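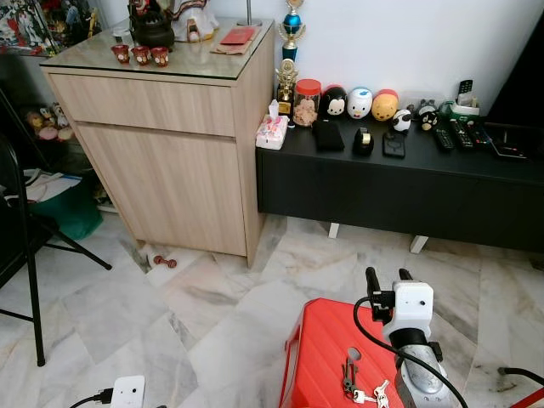 3.2 Plant material and growing conditions

Rooted cuttings of lemon verbena were bought from the Wancombe nursery in one lot and potted on arrival into 14 cm plastic pots. The potting mix was the nursery's own peat-free blend, with coarse perlite added at one part in 6 by volume. Plants that had lost their growing tip in transport were set aside, which left 229 for the trial.

All pots were first kept together in the unheated greenhouse at Fullis. They were watered by hand from below whenever the top of the mix felt dry. On 15 April 2020 the plants were divided at random among the three treatments: greenhouse bench, indoor windowsill, and open ground. The windowsill plants went to private homes in the town of Kauppinen, where each household kept its plants in the same spot until the end of the trial. The open-ground plants were set out in June, after the last frost, in a bed that had grown beans the year before.

Feeding was the same in all three treatments. A liquid seaweed feed was given every 14 days at half the strength stated on the label. No pesticide was used. Whitefly on the greenhouse bench was washed off with plain water, and the dates of washing were written in the log.

3.3 Measurements

Plant height was taken from the rim of the pot, or from the soil surface in the open bed, to the highest leaf node. Leaves were counted as present only if longer than 9 mm. Leaf drop was recorded separately, as verbena often sheds leaves after a move and then grows them back — a low leaf count early in the trial says little about the health of the plant.

Households measured their own plants with a paper rule we supplied. We checked a share of the household readings on site and found them close to our own, with a slight tendency to read high on plants that leaned toward the glass. These readings were kept without correction.

Data were entered in the Stornent recording sheet and compared by treatment. Plants that died were left in the survival counts but dropped from the height averages from the date of death onward.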